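Lista de revisión de la celda simulada, con mis comentarios
Proyecto Tapia, puesto de encimera

Repaso esta lista antes de cada tanda y voy apuntando lo que me encuentro, así que perdonad el desorden. Si algo queda en "pendiente", no se lanza la tanda y punto.

1. Límites de velocidad y fuerza cargados: OK. Tope de 800 mm/s en la muñeca, el mismo que pide la norma interna de Dallora.

2. Parada de emergencia simulada: OK. La probé 10 veces y paró las 10 (¡por fin!).

3. Un solo objeto por agarre: PENDIENTE. La pinza tiene cogida la cestita marrón y justo debajo hay un plato colgando, inclinado, como si subiera con ella. Nuestra regla dice un objeto y solo uno, y me da igual que sea simulación, porque las malas costumbres luego pasan al taller.

4. Objetos sueltos en la zona de trabajo: CON OBSERVACIONES. Hay un tenedor tumbado en la encimera y una botella verde muy ladeada. Yo los anotaría siempre, aunque no estorben.

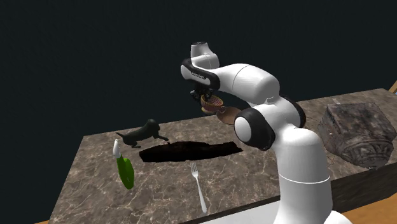 Elsie Henare: yo separaría el punto 3 en dos, agarre y transporte. En Brovcombe lo teníamos junto y al final cada uno marcaba lo que le parecía.

Pues me convence, Elsie, lo cambio en la próxima versión. Sigo.

5. Registro de la tanda: OK. 1,951 pasos guardados, sin huecos. Los 29 avisos son todos de contacto y están revisados uno a uno.

6. Vista cercana de la pinza: OK. Se distinguen bien los dos dedos y sus placas grises, que es lo que pide la lista. Si un objeto grande tapa los dedos, hay que repetir la captura desde otro ángulo.

7. Apertura de dedos antes de acercarse: OK. Aquí soy pesadísima, lo sé, pero quiero verlos separados antes de dar el visto bueno.
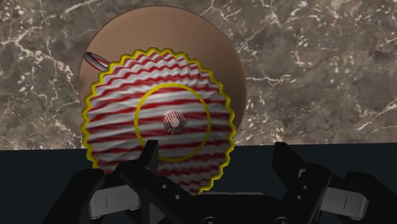 Punto 7: dedos abiertos, con el disco de rayas rojas y blancas entre ellos.

8. Firma de una segunda persona: falta la de Vaughan Henare. Se la pido en cuanto cierre el punto 3.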